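Clivalholm Match Day Rugby Ball, Size 5

Item 3234
Made for us by Remitz

If you have ever stood on a touchline in a cold drizzle and watched a perfectly good passing move fall apart because the ball shot out of somebody's hands like a bar of soap, you will understand why we spent so long fussing over the grip on this one. The Clivalholm is our full-size match ball, and it has become the one we reach for ourselves when we head down to the park after closing up the shop.

The cover is a textured rubber blend with a tight, raised pimple pattern that runs right up to the points, so a hooker throwing into the lineout has something to hold on to wherever her fingers land. Under that are four layers of backing cloth, which help the ball keep its shape through a long season of kicking practice (and we do mean long, some of our club customers are out there nearly all year!). The bladder holds air nicely, though we'd still check the pressure before a game, the way you would with any ball.

New balls can feel a touch slick right out of the wrapper. Wipe yours down with a damp cloth and a drop of dish soap, let it dry in the open air, and give it a session or two of easy passing. It'll come around.

Details
Size: 5, for adult and older youth play
Panels: 4, hand stitched
Colors: white with navy, white with green
Ships deflated, needle included, pump sold separately

Buying for a club
The Güler team bag holds 16 balls, and we sell the two together for $264, which is the way most coaches order. The bag has a wide drawstring mouth and a padded strap, and it stands up by itself when it's full, so you aren't chasing balls across the parking lot. If your squad needs fewer, just send us a note and we'll gladly put together a smaller bundle. Club names can be printed on one panel; please allow extra time for that, especially in April, when the spring orders all seem to land at once.

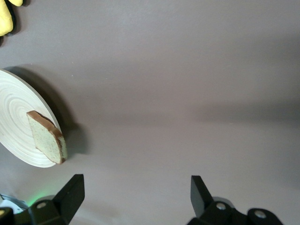
Round light-colored wooden plate with a ringed face.

Shipping and returns
Orders over $139 ship free from our Wekgate warehouse. Unused balls can come back to us within 30 days for a refund or a swap, but printed ones are yours to keep, so do check your spelling before you send the form in. If a seam opens up during your first season, email us a picture with your order number and we'll get a replacement on its way.

Page updated Feb 16, 2026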